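Gbeho Kitchen Recordings, data card

Version 3. Maintained by Widad Yammine and Lensa Negussie. Please write to us before you build something important on it, because we still find small mistakes.

What it is

Gbeho is a set of short recordings of a small robot arm that moves kitchen things on a counter. We are a shared workshop with the name Wondholm. The arm was built and tuned by members on Tuesday evenings, and the control software is our own, called Vulell. We publish the recordings so that other home builders can compare with a machine that was not made in a laboratory.

The set has 2,000 episodes. One episode is one attempt at one task, from the moment the operator gives the start signal until the arm is back in its rest position. Failed attempts are kept and have the label "fail". Please do not remove them before you read the section on labels.

The arm

The arm has 6 joints and a gripper with two fingers. The fingers are changed when the tips lose their grip, and each change is noted in the file fingers.txt. The rest position is with the gripper pointing down over the work area. We chose this after a long discussion, and Bernice Amegashie still prefers the folded one. 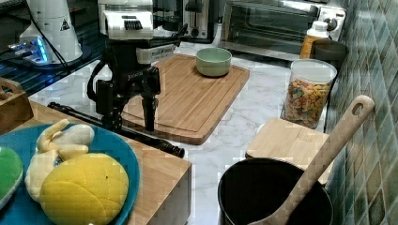
Calibration is done before each session. The operator brings the gripper to three known points on the counter and Vulell writes the error to the session log. If the error is more than 3 millimeters, the session is not used. In the first version of the set we were less strict, and these older sessions have the flag "old_cal".

Tasks

pick_to_bowl: take one toy food item from the plate and put it in the bowl.
bowl_move: move the bowl from one end of the board to the other.
plate_return: take the item out of the bowl and put it back on the plate.
free: the operator does what he or she wants. Not good for training, but useful for testing.

The toy food is soft, so the gripper can close too much without damage. Results with real fruit will be different and we did not measure this.

Layout of the counter

The cutting board and the bowl are the fixed part of the layout. The other kitchen things are background, and they are allowed to change between sessions. Adwoa Asante asked for this rule after our first model learned the position of one jar and failed when the jar was moved.
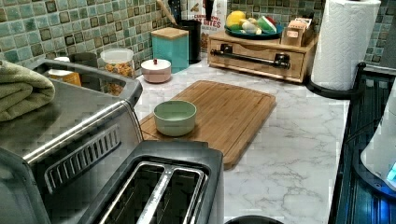 Light is the ordinary light of the room. We did not add lamps. Evening sessions are darker and have the label "eve" in the column light.

Files

episodes/ has one folder for each episode, with joint positions, gripper width and video.
sessions.csv has one row for each session, with operator, calibration error and light.
splits/ has our train and test lists. The test list uses only sessions which are not in train.

Labels

Success was decided by two persons who watched the video separately. When they did not agree, Palesa Radebe made the decision. An item that touches the rim of the bowl and then falls inside is a success. An item that falls inside after the operator pushed the board is a fail.

Known problems

In 8 episodes the gripper width is missing. They are listed in missing.txt.
The clock of the second camera is a little late in the old_cal sessions. Use the script align.py from the Zarnis folder.
Operator names are replaced with letters, but the letter C was used for two different people by mistake.

Next version is planned for September. It will have the corrected operator letters and, if the new wrist cable holds, more plate_return episodes.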